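Encyclopedia > Houses and homes > Rooms > Sitting room

Sitting room

Reading time: 4 minutes

The sitting room (also living room, lounge, front room or, in older use, parlour) is the room of a house where the members of the household spend their free hours and where they receive visitors. The names do not mean exactly the same thing. "Parlour" comes from the French verb for speaking and was first used of a room in a monastery where the monks were allowed to talk with people from outside. "Lounge" was for a long time a word of hotels and ships, and some British speakers still do not like it for a private house. "Living room" is the youngest of the group and the most common one in the language of estate agents.

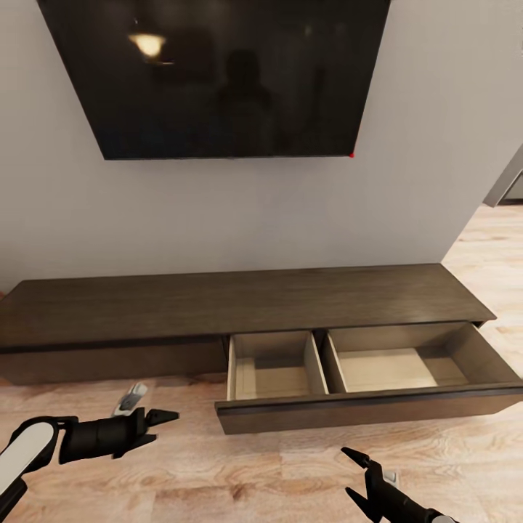 Wall-mounted television above a long, low wooden console.

In many small houses there was no such room for most of history. People cooked, ate, worked and often slept in one space, and the warm part of it was the part near the fire. A second heated room was a sign of some wealth, as it needed a second chimney or a stove, and also fuel. When such a room existed, it was often kept for special days. The family sat in the kitchen, and the better room stood closed for most of the year.

This article treats the development of the room in general, with examples from the Noltach valley and the port town of Skandport, where household lists have survived in good condition.
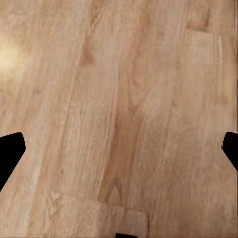 A-yeong Heo

The best room

The custom of the closed "best room" is known in many countries, and visitors from one country have often believed that it was special to another. In the Noltach valley it was called the cold room. It held the good chairs, the clock, the family Bible and the linen chest. Children were not permitted to enter alone. The room was heated for weddings, for the visit of the priest and for funerals, when the dead person was laid there for one night before the burial. Because of this last use some older people in the valley did not like to sit in it in the evening, even after the custom had ended.

The Skandport household list names 1,831 dwellings. Of these, only the houses of merchants, ship owners and higher officers of the harbour have a room for sitting that is separate from the kitchen and from the sleeping chambers. The clerks who wrote the list did not agree on a word for it, and the same house can have a "chamber for guests" on one page and a "day chamber" on another. This has caused some confusion in the older literature, where these were counted as two rooms.

Furniture

The earliest sitting rooms had little furniture, and it stood along the walls. Chairs were carried to the middle when they were needed and carried back afterwards, so the floor remained free for walking, sewing or dancing. The habit of leaving chairs and tables in the middle of the room is younger, and at first it was thought untidy. One Skandport housekeeper, whose notebook is kept in the town archive, complained in August that her mistress now wanted 7 chairs standing "in the open, as after a quarrel".

The sofa came into ordinary homes slowly. It was costly to stuff and difficult to bring up a narrow staircase. Several furniture makers solved the second problem with a sofa in two parts, joined by hooks under the seat. The workshop Assunção was well known for this type and sold it by post, with a printed sheet on how to put it together. Surviving pieces often have the hooks replaced, as the original ones were of soft iron and opened with time.

Lower tables belong to a later period. While people drank tea and coffee at a table of normal height, there was no need for them. Once visitors sat on soft, deep seats, the old table was too high, and for some years many households simply cut the legs of a table they already had.

Light and evening use
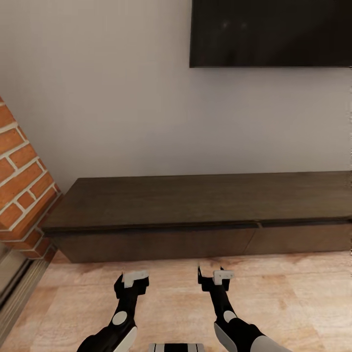 Before good lamps, the use of the room in the evening depended on one source of light, and everybody who wanted to read or to sew had to sit close to it. Descriptions of family life from this time speak often about the lamp circle — the people around the table, and the dark room behind them. With gas, and later with electricity, the whole room could be used. The family members moved apart from each other, each to his or her own chair, and the central table lost its importance.

The radio brought them together again for some hours of the day. In the Noltach valley the first sets were placed in the kitchen, as the cold room was still not heated, and only when stoves became cheaper did the radio move to the sitting room, and the family with it. The local historian's society gives this as the main reason for the end of the cold room in the valley. Other writers prefer to explain it by smaller families and by the change in funeral customs.

Heating

The open fire remained in the sitting room longer than in other rooms. It gives less heat than a closed stove with the same amount of wood, and this was well understood, but people liked to look at it. In rented flats of the Keneo type, built in Skandport for dock workers, every flat had a stove in the kitchen and a small open fireplace in the front room. The rules of the house allowed 20 bundles of wood per flat in the winter months, and tenants usually burned nearly all of it in the kitchen.

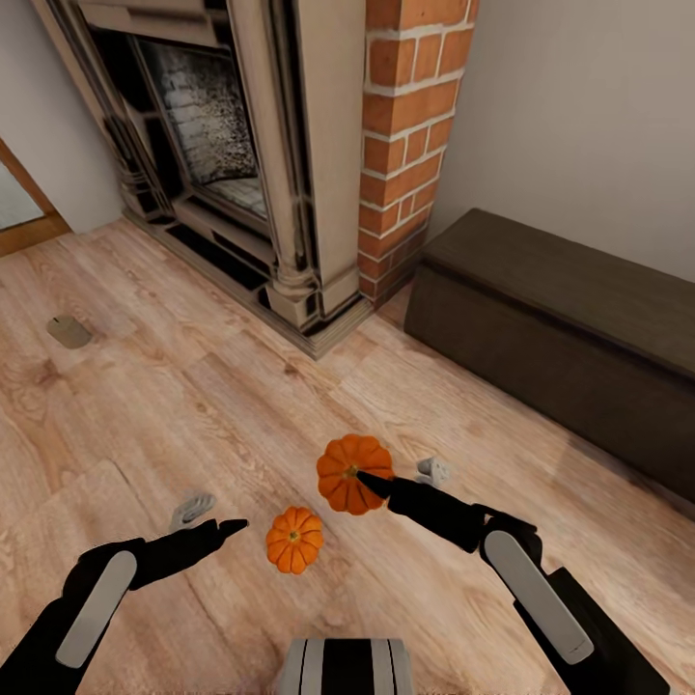
Fireplace with a cream-coloured stone surround; a brick chimney column rises to the right.

After central heating was introduced, many fireplaces were closed with a board or removed. Others were kept for their appearance, and the shelf over the fire continued to be used for clocks, cards and photographs.

Size and position

In town houses the room is commonly on the street side, and from this comes the name front room. In the country it is more often placed to the south, or towards the garden. Flats of the Keneo type had a front room of 4 paces in width, measured from the window wall, and this measure was repeated in later buildings of the harbour district although the reason for it (the length of the floor beams that were sold there) had disappeared.

See also: Parlour; Drawing room; Mantelpiece; Box bed

Contact | Copyright | Back to top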